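Household manipulation: where are we, really?
Forum: Automation and Controls > General

ratchet_lane
Posted Saturday, 9:14 AM

I do maintenance for a small contract packager, and my brother-in-law asked me last week when he can buy something that clears a kitchen counter. I told him not for a long time. Then I read the Nitholm white paper and I'm less sure. They claim mixed-item clearing with a parallel gripper and one wrist camera, no fixtures, no part models loaded in advance. Is anyone here running anything close to that outside of a lab?

Tzanetos_G
Posted Saturday, 9:52 AM

Depends what you call clearing. Moving rigid items from a flat surface into a bin is close to solved if you accept a slow cycle. Putting each item where it belongs is a different job. The gripper is the same but the failure modes are not. A can dropped in a bin is done. A can that has to stand upright on a shelf needs a regrasp, and regrasping is where most of the time goes.

We trialed a cell from Antoniadis on returns sorting in March. It ran 12 seconds per pick on boxed goods and I had no complaints. On anything round it would close, lose the item, back off and look again. The loop was capped at 6 attempts before it called for a person.

plc_dinosaur
Posted Saturday, 10:20 AM

12 seconds is terrible. A temp does that in two and doesn't need a safety scanner. I've heard "close to solved" since I was an apprentice.

Tzanetos_G
Posted Saturday, 10:31 AM

A temp does it in two for the first hour. I'm comparing against our third shift, where the station was unstaffed. Zero picks an hour is easy to beat.

VDuangkaew
Posted Saturday, 11:05 AM

Vichien Duangkaew here, I do integration work, mostly Trornwood arms. I'd split the question by object.

Boxes: fine as long as one dimension fits the jaw opening. If a box is lying on its widest face and both long sides exceed the stroke, you need suction or a push to the table edge.

Cans on their side: fine if the jaws straddle the body. Off center, they roll.

Fruit: the grasp is easy, the force limit is not. Set it low enough to spare a ripe plum and you will drop a hammer.

Hammers: the center of mass is up near the head. A planner that likes the middle of the handle gets a tool that swings. On my last job we lost 3 days to that.

Contact between items matters more than item type. Two things touching means the first pick disturbs the second, so your saved pose is stale and you need a new look.

plc_dinosaur
Posted Saturday, 11:18 AM

So the answer is no.

VDuangkaew
Posted Saturday, 11:26 AM

The answer is yes for a bin and no for a kitchen. Shop-floor end-of-shift cleanup sits in between. I'd quote it today with a tool board and a limited list of objects.

ratchet_lane
Posted Saturday, 1:40 PM

Useful, thanks. How much of this can I work out in simulation before I ask for money? I have a Vistia seat that we barely use.

Tzanetos_G
Posted Saturday, 2:02 PM

Reach, collisions and pick order, yes. Friction I would not trust. Our simulated success rate was nearly perfect and the real cell took 5 weeks of tuning to get somewhere we could leave it alone. Mix the sizes and shapes from the start, whatever you do. People test on a row of identical blocks and learn nothing.

ratchet_lane
Posted Saturday, 4:47 PM

Understood. I'll start with groceries and a hand tool together, bin only, no placing. Simulated tabletop, jaws open over the clutter:
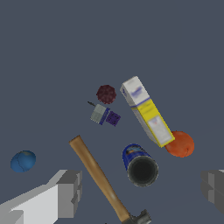 plc_dinosaur
Posted Saturday, 5:10 PM

Log the retries as well as the successes. If a person has to walk over every tenth pick, you haven't automated the station, and your boss will work that out before you do.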